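Mallanura river bank: what residents should know

2023-11-13

The bank below the Kivi footbridge gave way again last week after two nights of heavy rain. A strip of ground 15 meters long went into the river, taking a garden fence and part of the gravel path with it. No one was hurt. The path is closed between the footbridge and the old boat landing, and the detour along Mill Lane is signed at both ends.

Siiri Rätsep, the district's river engineer, walked the site the next morning. She found fresh cracks in the grass behind the slip and has moved the barrier tape farther back. Please stay behind it, even where the ground looks firm. Cracks like these can open without warning when the water level drops quickly.

Two homes on the east side, both on Plelard Street, are now close enough to the edge that the owners have been asked to sleep elsewhere until the survey is done. Heather Jardine at the district office is handling temporary housing and help with moving furniture. Other households on the street can stay where they are for now.
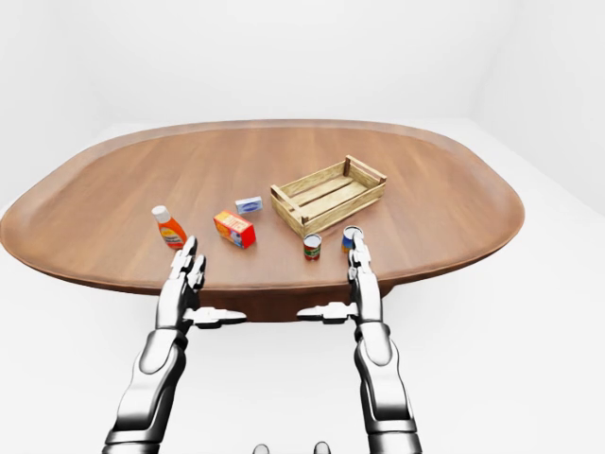

The oval table has a reddish-brown wooden top in both views.

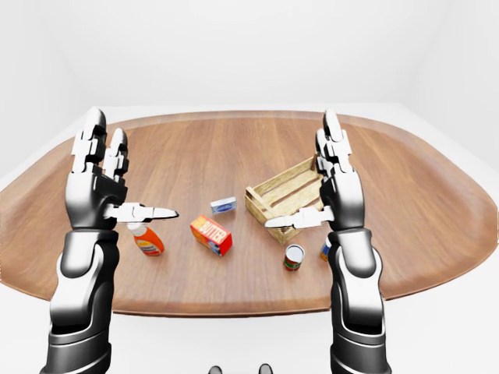
The survey will be done by Hendico. Their crew will drill at 2 points on the upper bank and set markers along the street to track movement. Residents may hear drilling during working hours. Please don't park on the river side of Plelard Street while the crew is there, and leave the markers alone if one ends up near your driveway.

Longer term, the district wants to place rock along 200 meters of the bank and replant the slope with willow. Urmas Šimkus has sent the grant application to the region, and an answer is expected in January. If the money is approved, work would start once the spring high water has passed. The footbridge itself is not affected and remains open to people on foot and on bikes.

New cracks, leaning trees or doors that have started to stick should be reported to the district office, with the street address and a note of when you first saw the change. Pthe form is also at the library desk, where Pornthip Phromma can help fill it out.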